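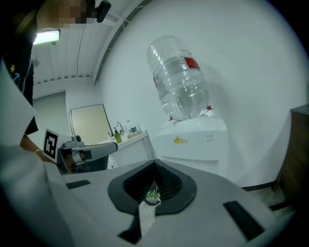
The water dispenser, with two hand-held grippers closing in from the left and the front.

Henok Gashaw has opinions about water jugs. He didn't have any in the spring, he says, and he was a calmer man.

Gashaw runs the comparison work at Flomura, which means that when someone builds a new set of fingers for a hand-held gripper, it lands on his desk with a sticky note on it. Lately there have been a lot of sticky notes. The company wants to settle on one finger design before the end of October, and three parties are pushing for three different answers. Gashaw's own answer, when I asked, was to put the kettle on.

"Everybody's gripper is wonderful on a foam block," he said. "I've never seen a gripper fail on a foam block. If our customers lived in a house full of foam blocks we could all go home."

So the foam blocks are in a cupboard, and the tests have moved on to household things: soap bottles, trays, trash, and the jug on top of the dispenser. The jug is the one people groan about. It is clear, it is ridged, it is wider than anything a sensible hand would want to hold, and it sits upside down.

The candidates are known in the building by the names of their makers. The Pelletier has soft, pleated fingers that fold around whatever they touch. The Prurnia is stiffer and cheaper. Wendell Bellamy, who designed the Prurnia fingers and shares an office wall with Gashaw, would like it noted that "stiffer" is a compliment.

"A soft finger agrees with everything," Bellamy told me. "You push it on a jug, it goes, sure, whatever you want. Then you pull, and it's still agreeing with you, and the jug hasn't moved."

Gashaw's reply, delivered through the wall, was that at least the jug hadn't been dented. 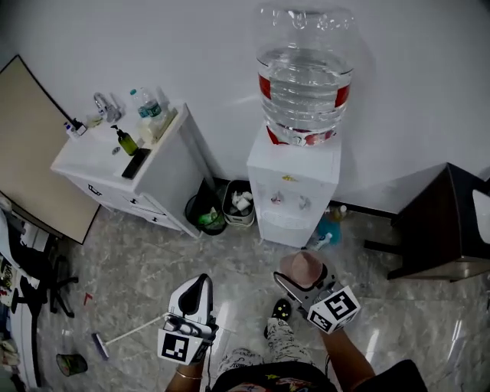 One gripper in each hand, and the sink, the dispenser and the wastebaskets all within reach.

The method is simple to describe and tedious to do. A person holds a gripper in each hand and goes through a list of small chores, and the cameras and printed markers on the grippers let the software work out where each hand went. Each finger design gets 200 tries per object. By try 60, according to Gashaw, even a careful operator starts to develop a personality.

"You get the rushers and you get the poets," he said. "The poets approach a soap bottle like it's a deer."

I asked whether that spoils the comparison. It would, he said, if he let one person do all of one gripper, a thing he admits to having done the first time. He threw out four days of data and told his boss it was six, to make the eventual recovery look better. Now the operators swap designs every session, and the Hoteneo controller, a gray box with a fan that sounds like a hair dryer, logs who had what.
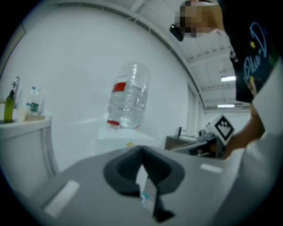
What the logs show so far is less tidy than either man would like. On flat trays, the Prurnia wins and it isn't close. On bottles with pump tops, the Pelletier does better, mostly by forgiving people who come in crooked. On the jug, both designs have scores that Gashaw declined to read aloud.

"Clear plastic is a pain for the camera and ridges are a pain for the fingers," he said. "Also you're reaching up and around with a tool in each hand. Try it. Your wrists will write to me."

I did try it, for one go, with the Pelletier. I touched the jug. Gashaw said that was more than some people manage and wrote something down that he wouldn't show me.

Bellamy has a new version of his fingers coming, with a softer pad on the inside surface. I pointed out that this sounded a little like the other team's idea.

"It's a stiff finger with a pad on it," he said. "Put that in."

The pads are due in a couple of weeks, and the jug list starts over from try one.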